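An old Dell and a slow afternoon

I have been meaning to write about the old desktop for ages, and now that October has turned properly wet I've run out of excuses. It came from a house clearance over in Grultcombe, where I paid £34 for it along with a box of cables I didn't want and a very nice bread bin I did. It has spent the months since then under the stairs, behind the hoover, waiting for me to feel brave.

Laying a computer down flat and taking the side off is one of my favourite small pleasures. You get the whole board at once, like a town seen from a hill, with the little blue capacitors dotted about and the power cables bundled up by the drive cage in red, yellow and black. I do like a case from the days when they gave you a bit of room to get your hands in!
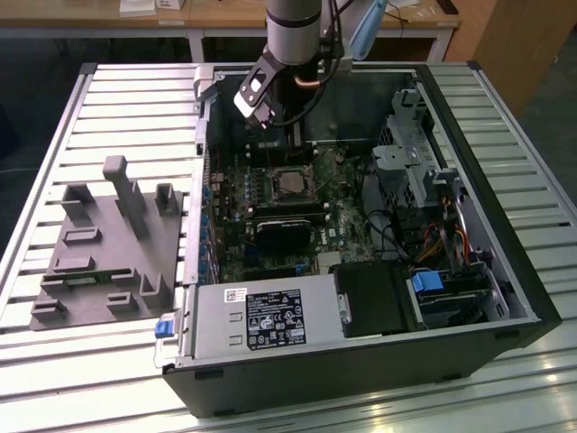
Issue 54

Regular readers will know I number these posts like a proper magazine, a habit left over from the photocopied newsletter I used to make, and I'm far too fond of it to stop.

Anyway, the processor. I'd been putting it off, as I'm always a little nervous around sockets (I bent a pin years ago on a different machine and spent a whole evening with a sewing needle trying to put it right). The way I was taught is to ease the lever out sideways a touch, let it come up gently, then lift the metal plate and leave it standing while you get on. Hold the chip by its edges and keep it level. Look for the corner mark before you go anywhere near the socket, and then look again. It ought to settle in under its own weight, and if it doesn't, take it away and have a cup of tea.

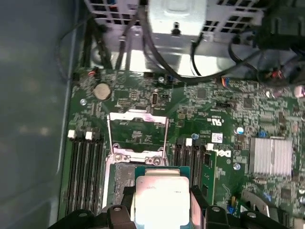 I also like to put a new coin cell in any machine of this age while the lid is off. They cost next to nothing and save all that bother with the clock going back to the year dot every time you pull the plug. Mine come from Pluveck, the hardware shop by the bus station, who keep them in a drawer behind the till with the watch straps.

Memory is the next thing to think about. I've got my eye on a few sticks from Bolitz, who want £40 for the lot, and I keep going back to look at the page and then closing it again. I'll probably give in by the weekend. After that there's the paste to buy, and a good going over with a soft brush, and then I want to try it as a home for all our family photographs, which are at present scattered over three old laptops and a biscuit tin.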